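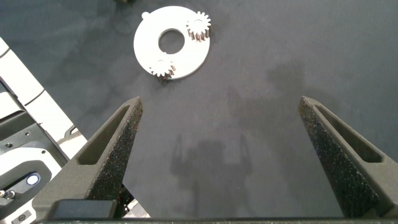 I'd been trying to get a look round Plistska since last winter, so when they announced an open day in October I put my name down within the hour. They make small gearboxes in a long brick building behind the Cadenbridge bus depot, the kind of thing that ends up inside blinds and vending machines and hospital beds, and I've walked past it for years without any idea what went on in there. If you're coming by bus, get off at the depot and go round the back, because the front gate is for lorries and the man in the hut will send you all the way round again (ask me how I know).

We were let in at 10 and given blue overshoes and a lanyard. The tea was good, the biscuits were better. Then a short talk about the history of the place, which I'll skip, and off we went in two groups.

The first hall is the cutting hall, and it's loud! Oil smell, warm air, big green machines with little windows you can't see much through. I'd expected this to be the part I liked best, and it was fine, but it was the assembly room next door that I've been going on about at home ever since.

Assembly used to be 64 people on stools. Our guide had been one of them and showed us where her stool stood, by the third window, which she said was the draughty one. Each person had a tray of white discs and a tray of gears, and put two gears on each disc, over and over, until the bell. The gears are smaller than I'd pictured, with very fine teeth, and she said that after a morning of it your fingertips went smooth and you couldn't work your phone properly.

Now a lot of that is done by robot arms on dark benches, with a pair of speckly dark fingers on the end that come in either side of the part. They move more slowly than I'd thought they would. A chap in our group said he could do it faster himself and the guide said yes, so could she, for the first hour. The plates they're practising on at the moment have a big hole through the middle and a small tab sticking out of the rim, and the two gears sit across from each other near the edge, one of them poking out over the side a bit. I asked if that was a mistake, and she said it's how that one is drawn, the gear has to reach something beyond the disc.

So what happened to the 64? I did ask, and I wasn't the only one. The answer was fairly straight, I thought. There are 55 in the room now. Some retired and weren't replaced, a couple moved into the cutting hall, and one went off to Greltov up the road, where the pay is better and the canteen is apparently dreadful. The ones who stayed have mostly changed what they do. They set the arms up in the morning, show them where things are when a new part comes in, and check what comes out with a magnifier and a little gauge. Two people to 5 arms is the usual arrangement.

Our guide likes it, on the whole. Her wrists have stopped hurting. She learned the setting-up on a training course run by Montoya, the firm that put the arms in, and she was plainly proud of the certificate, which is pinned up beside the kettle. But she misses the talking. On the stools you could chat all day with your hands going, and now you're walking about between benches with a tablet and you only really catch people at break. Somebody else I spoke to, a younger man at the checking table, said the opposite: he'd hated the stools and would have left by now. And an older woman packing finished boxes told me she didn't trust the things and did her own check of every tenth box, on the quiet. I didn't ask whether her supervisor knew, but he was standing right next to us.

One thing I hadn't thought about at all was the shifts. The arms don't mind nights, so there was talk of an evening shift to look after them, and people with children weren't having it. What they've ended up with is that the trays get loaded last thing and the arms carry on by themselves for a while after everyone's gone, and the early lot come in to see how far they got. Some mornings it's the whole tray. Some mornings a gear has gone in crooked on the second disc and everything has been stopped since teatime, and then there's a fair bit of swearing (her words!).

We finished in the stores, where you could buy reject gears by the scoop for charity. I bought a scoop. No idea what I'll do with them, they're in a jam jar on the windowsill.

Parking is hopeless, the toilets are up a flight of stairs, and children have to stay behind the yellow line in the cutting hall. They're hoping to run another open day in spring and I'd go again, if only to see whether the certificate has been joined by any others.

Filed under: Days Out, Local Industry

We use cookies to remember your settings and see which pages get read. Accept / Manage choices

Back to top | Contact | All text copyright the author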